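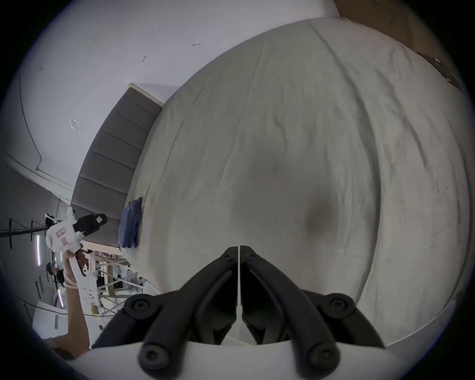

¿Puede ya una máquina hacer una cama sin que alguien vaya detrás arreglándola?
En las condiciones de una casa normal, todavía falta bastante; lo que se ha conseguido hasta ahora es estirar una sábana bajera casi bien en una cama que siempre es la misma.

Cuaderno de taller, marzo. Tareas domésticas, bloque de dormitorio.

9:40. Retomo las notas donde las dejó Anathi. La pregunta de arriba la puso Khoa Châu en la pizarra y la respuesta es mía, ya la discutiremos. Él quería escribir «pronto». Le pedí una fecha y se fue a por café.

Leo otra vez el informe que nos pasaron los de Dirnorent. Dicen 100 camas hechas. Voy a la letra pequeña: colchón individual, separado de la pared por los dos lados largos, sábana ya colocada encima y sin almohada. Eso es planchar con las manos, no hacer una cama. El trabajo empieza antes, cuando hay que encontrar la esquina en un montón de tela que cambia de forma cada vez que la tocas. De esa parte el informe trae un párrafo y ninguna tabla.

Las pinzas de mano cierran bien y con la tela gruesa van cómodas. Con sábana fina el problema es otro: si aprietas con los dedos muy planos coges aire, y si entras de punta pellizcas también la funda del colchón. Una persona lo resuelve al tacto, nota que hay dos capas y suelta una. Ninguna de las políticas que hemos probado suelta una capa. O lo suelta todo o no suelta nada.

10:15. Anoto los tiempos del otro ensayo, el de la cama doble de la nave pequeña, para no perderlos:
Tumelo con las manos, 6 minutos, sábana y colcha.
Tumelo con las pinzas, 21 minutos, solo sábana.
La máquina sola: sin tiempo, la paramos cuando empezó a tirar de la misma arruga una y otra vez.

Me interesa sobre todo la segunda línea. Si a una persona con ojos, experiencia y ganas de acabar le cuesta tanto con dos dedos por mano, hay que preguntarse cuánto del fracaso es del modelo y cuánto de la herramienta. Athina sostiene que el tiempo baja con la práctica y tiene parte de razón. Yo sostengo que baja hasta cierto punto, y que a partir de ahí manda la pinza. Queda abierto.

Sobre las sábanas blancas: mala elección para el modelo de visión. Blanco sobre blanco, con pliegues suaves, el estimador de profundidad se inventa un relieve que no existe y confunde una sombra con una mancha o con un agujero. Probar con una de rayas. Pravesh dice que con rayas hacemos trampa. Puede ser, pero al menos sabríamos si falla por los ojos o por las manos. (Pedir dos juegos, uno de rayas anchas y otro de rayas estrechas, los dos de algodón.)

11:30. Llamada con Mtshali. Preguntan si en otoño se podría enseñar algo en un piso de alquiler turístico, con cambio de ropa de cama entre huéspedes. He dicho que no lo veo. Me contestan que Sarkero se lo ha ofrecido. Pues que pidan a Sarkero un vídeo sin cortes, a velocidad real y con el reloj a la vista, y lo miramos juntos.

Lo que sí les he dicho que me creo:
- alisar una sábana ya puesta, con alguien que remate las esquinas
- retirar la ropa usada y echarla a un carro, sin exigir que quede ordenada
- llevar ese carro hasta la lavandería, si no hay escalones

Lo que no me creo, por mucho que lo pongan en el folleto:
- meter la bajera por las cuatro esquinas, sobre todo las que quedan junto al cabecero
- la funda nórdica, en cualquier variante
- doblar lo que el huésped se deja encima de la cama sin mezclarlo con la ropa sucia

Este último punto se trata como un detalle y para mí es el más serio. Una prenda doblada encima del colchón puede ser para lavar, para guardar o para no tocarla. Una persona pregunta o se lo figura. Nuestro sistema la clasifica como «textil» y se la lleva.

12:50. Revisado el registro de episodios. Hay 946 etiquetados como «cama», pero la etiqueta junta cosas muy distintas: estirar, quitar, doblar, y también tomas en las que solo se entra en la habitación. Así no se puede comparar nada. Propongo separar por acción antes de entrenar otra vez. Anathi, si lees esto: no relances el entrenamiento con la carpeta tal como está, por favor.

Pendiente:
- goma más blanda en las puntas, la muestra está en el cajón de Tumelo
- repetir el ensayo con las pinzas, esta vez con Athina, y apuntar en qué parte se va el tiempo
- decidir qué significa «hecha». Khoa acepta arrugas, Pravesh no. Mientras no lo fijemos, los porcentajes de éxito no los pongo en ningún sitio
- contestar a Mtshali por escrito, con las dos listas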